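Sandbridge open workspace, progress report to Gelleo
Period ending 11 July 2020

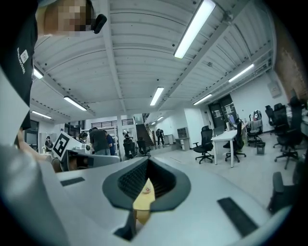 Izzati Rondonuwu
Workspace Coordinator, Sandbridge

Sending this a bit ahead of the full acquittal so you have something for your meeting. Receipts to follow, still chasing two of them.

Where we're at

Main room is open and in use. People at the workstations, fluorescent tubes on overhead, white corrugated ceiling left as it was. We did look at a dropped ceiling back in December but the quote would have eaten most of the grant, so that's off the list for good. Everyone seems happy enough with the height and the open beams. I'd rather spend it on power and seating anyway.

Layout is one big open floor, no partitions. The original plan had a divider down the middle. Dropped it after the walk-through with Borislav, who pointed out that groups need to be able to gather round a workstation together and a divider would have them squashed up against it. Drawing attached to the last report is therefore out of date, please ignore.

Lighting

Biggest item this period. Ivanov came in to go over the wiring and replace the tubes that were flickering. Took them longer than quoted, one day lost waiting on a part. Light at bench level is much better than it was. Still a dim patch near the back wall in late afternoon, have asked for a price on one more fitting but not commiting to anything until I see it.

Switches are now labelled. Small thing, but we were getting the whole room turned off on people.

Noise

Main complaint so far. Corrugated ceiling plus hard floor, voices carry, and when it rains you can't hear yourself on a call. Borislav is getting samples of acoustic panel from Fereck to hang on the walls. If they're any good we'd put in for them under the fitout line, there is $1091 left in it. Would like your okay before we order.

Power and cables

Leads along the floor were a trip hazard at the start. Covers bought, most of them down. The far row is waiting on the electrician because the outlets are on the wrong side. Until then, extension leads only with sign-off from me or Borislav.

Use of the room

Bookings picking up. We had nearly 60 sign-ins over the period, which is better than I'd budgeted for. Mornings busy, evenings slow. The sign-in sheet misses anyone who comes through the side door so treat that as a low figure. Going to move the sheet.

Storage is the weak spot. Gear gets left out on the benches between sessions and the next group has to shift it before they can start. Shelving was in phase one and got bumped for the wiring. Want it back in.

Money

On track overall. Lighting over, furniture under, they about cancel out. Full table comes with the acquittal.

Needed from you

Okay on the wall panels, see Noise.
Confirmation that shelving can move to the front of the next phase.
A contact for the insurance certificate, the adress I have bounces.

Next period

Far row outlets, shelving if approved, panels up, side door sorted. Borislav Golob will be covering for me for part of it, so copy him on replies please.

Izzati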